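How should I store chunky knit sweaters so they don't stretch?
Posted in Home & Laundry – 3 replies – 316 views
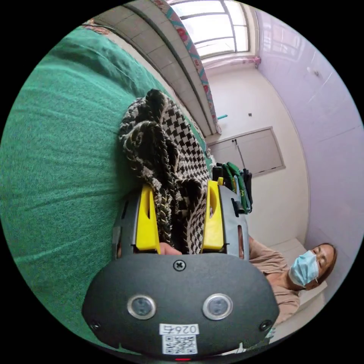 Should a heavy cable knit sweater be folded or hung up?

Folded. A thick knit is heavy enough to pull itself down from the shoulders on a hanger, and the cables make it heavier than a plain one of the same size.

That much I got from the tag on one of mine, but I'd like more detail. I have five heavy knits, mostly cables and checks, and one narrow closet. My only shelf is above the rail and it's already full of sheets. Until now I have been hanging everything, and two of them have bumps at the shoulders and sleeves that are longer than they were in the fall. I wash them on the wool setting with Naten wool wash and dry them on a rack.

What I want to know is how to fold them so they don't take up the whole bed while I'm doing it, where to put them without a shelf, and whether the stretched ones can be fixed. I don't want to buy a dresser.

Posted by Vuster83

rewi_jolon
Fold on a bed or sofa, front side down. Smooth the body flat first. Bring one side in to the middle with the sleeve, then lay the sleeve straight down so it doesn't stick out past the edge. Do the other side the same way. Then fold the bottom up once, or in thirds if the shelf is shallow. Thick cables don't like a tight fold, so once is better if you have the depth.

Don't stack more than four. The bottom one gets flattened and the cables lose their shape. Heaviest at the bottom, anything loose or fluffy on top.

For space, I would move the sheets. Sheets can go under the bed in a flat box and it does them no harm to be squashed. Then the shelf is free for knits. If the sheets have to stay, get one of the fabric shelf units that hang from the rail. Mine is a Jolon with five openings and it holds one thick sweater in each, two if they're thin. Check that your rail is screwed into something solid before you load it up.

The stretched ones can usually be improved. Wash them cool, press the water out in a towel without wringing, lay them flat on a dry towel and push the knit back together with your hands until the sleeves are the length you want. Leave them until they are fully dry. The rack may be part of your problem too – if the sleeves hang over the side while they're wet, they grow.

What are they made of? Wool goes back into shape better than acrylic or cotton.

knitdrawer2417
I just roll mine and put them in a basket. Never had a problem.

Plain Hem
Agree with the first reply about folding, but if you really have to hang one there is a way. Fold the sweater in half lengthwise so the sleeves are on top of each other. Put the hanger on it with the hook at the armpit. Fold the body over one side of the hanger and the sleeves over the other. The weight sits on the bar and there is nothing pulling on the shoulders. It's bulky and it takes the room of two shirts, but you won't get bumps.

For the bumps you already have, hold a steam iron just above the spot without touching it, then pat it flat and let it cool. On my gray one that took two tries.

Also, wash them before you put them away for the summer. Moths go for wool that has been worn. I use zip bags from Rewi and leave them open a little at one corner.

Vuster83
Thanks. Three are wool and two are acrylic. I'll move the sheets first and try the towel method on the sleeves this weekend.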